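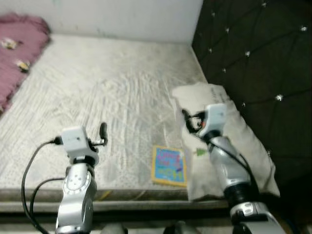 Hi and welcome! Drumcombe Quilt Circle has been meeting in the old school hall for years now, and every December we get a fresh wave of emails from people who got a sewing machine as a gift and want to know where to start. The best place is with your own bed, so strip it down and measure the bare mattress before you buy a single yard of fabric. While you're there, have a good look at the mattress cover, because a lot of them are quilted too! Wavy lines running across white and gray fabric are a lovely thing to borrow for a first project, and a tufted headboard with its diamond pattern is pretty much a lesson in crosshatch quilting. The rest of your questions are answered below.

Do I need to know how to sew?

Nope! If you can thread a needle you're ahead of where I was. Vasylyna Maksymiv runs our beginner table and she'll have you piecing a four-patch by the end of your first evening.

What size should my first quilt be?

A baby quilt or a lap quilt. I know, I know, you want to make a king. Please make the small one first — you'll finish it, and finishing is such a good feeling that you'll want to start the next one right away.

How much bigger than the mattress should a bed quilt be?

Measure across the top, then decide how far you want it to hang on each side and add that twice. Do the same for the foot. If you like to tuck it under the pillows, add a bit for that as well. Quilting pulls the fabric in as you go, so we add 2 extra inches all around before trimming.

What batting do you use?

Cotton for most things. It's flat and soft and gives you that crinkly look after the first wash (my favorite part of the whole business!). Wool is puffier and shows off your stitching beautifully. Polyester is cheap and light and perfectly fine for a quilt that's going to live in the car.

Should I prewash my fabric?

Ask ten of us and you'll get a very loud evening. I prewash reds and dark blues and leave the rest alone. If you prewash one fabric in a quilt, it's safer to do them all so they shrink the same way, and yes, I break that rule.

What are Hakau and Tranitz?

Those are our two block patterns! Hakau is a simple pinwheel with a wide border, good for big prints. Tranitz is the fussy star with all the little triangles. The Tranitz lap quilt takes 145 pieces, so cut them all first and keep them in labeled bags. Marichka Stelmakh drew both patterns and she's happy to go through the tricky corners with you.

My lines came out wobbly. Do I have to rip them out?

Only if they bother you. Wobbly lines all over look like a choice, so keep going! A walking foot helps a lot with straight lines, and so does slowing down.

Can I borrow a machine?

Yes, we have loaners. Email us before you come and we'll set one aside. Please bring your own needles and thread.

How do I wash a finished quilt?

Cold water, gentle cycle, mild soap, and a color catcher sheet the first time. Dry it on low or lay it flat on a clean sheet in the shade.

When do you meet?

Doors open at 6:30 p.m. and we sew until 9. Come in by the side door on Kuzmenko Lane and follow the sound of the machines.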